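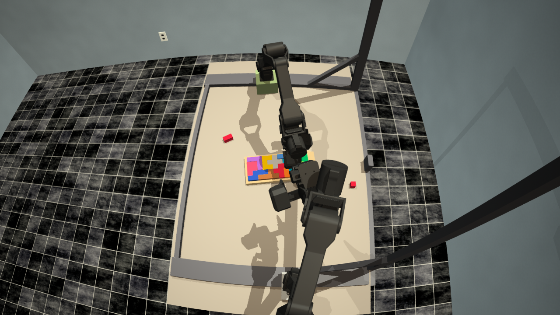
Fig. 1. Two black arms over a beige tabletop, with puzzle pieces.

Courses > Hospitality Operations > Unit 3 > Historic venues and guest rooms

Okay, so last time we got through banquet kitchens, and I promised we'd do bedrooms in old houses next. Our running case is Drendholm, a country house hotel that takes weddings and small conferences. The oldest wing went up in 1624, and that date matters more than you'd think once you start trying to fit bathrooms into it!

Start with the room list. In a modern hotel you sell types: standard, superior, suite. At Drendholm no two rooms match, so the front desk sells them by name — Halliday is the big corner room, Barstead is the one under the roof with the low beam. I love this as a guest and I dreaded it when I worked reservations, as every phone call turns into a tour.

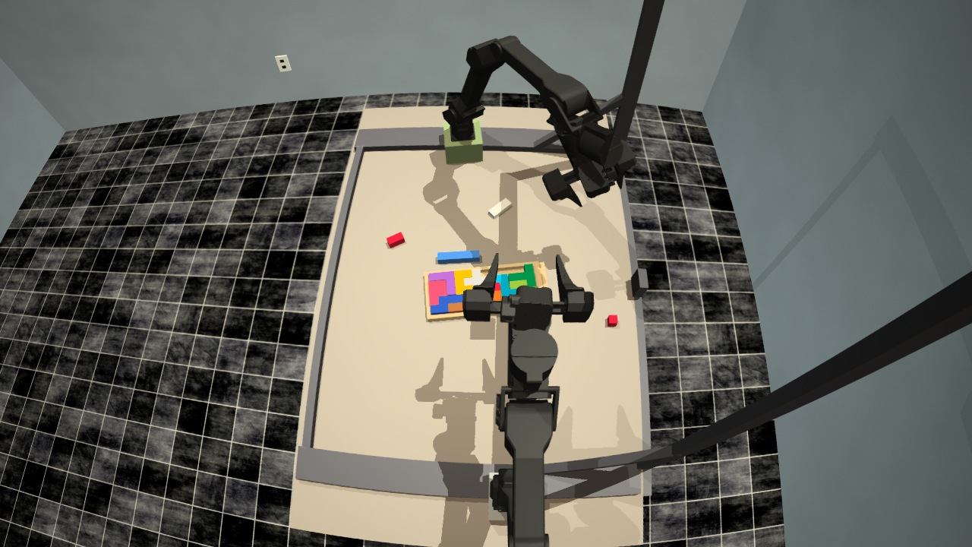
Fig. 2. Tabletop with gray border, one arm at each end.

Things to put in your notes on allocation: ask about stairs before you ask about views. Ask who needs to be next to whom (parents and small kids, mostly). Write down the bed setup, and whether it can be split into twins. A wedding party will hand you a list that changes right up to arrival, so agree on a cutoff in the contract and stick to it, kindly.

On pricing, the house charges a flat 3000 for exclusive use of the bedrooms for one night, breakfast included. Work out for yourselves what happens when only half the beds get filled. Who carries that cost, the couple or the house? We'll argue about it in class.

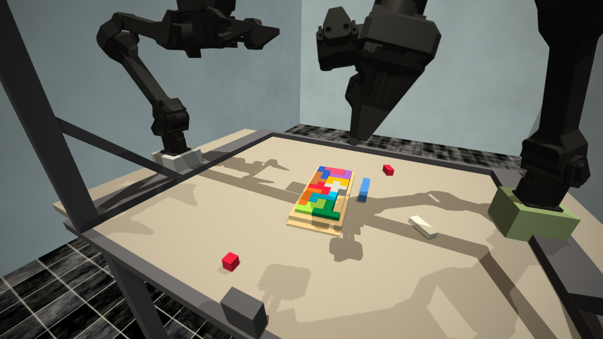

Fig. 3. Square tabletop and the two arms, simulated workcell.

Now compare Rurkeren, which claims a cellar from 1304 and sells room by room even on event nights. More money on a good weekend, sure, but then you've got strangers trying to sleep above a dance floor. Read the house rules in your packet and mark every line that deals with noise. I found more of them than I expected — see if you agree with where they're placed.

For September, bring a one-page room guide for either house, written for a guest who has never been there. Plain words, please, and put the stairs near the top.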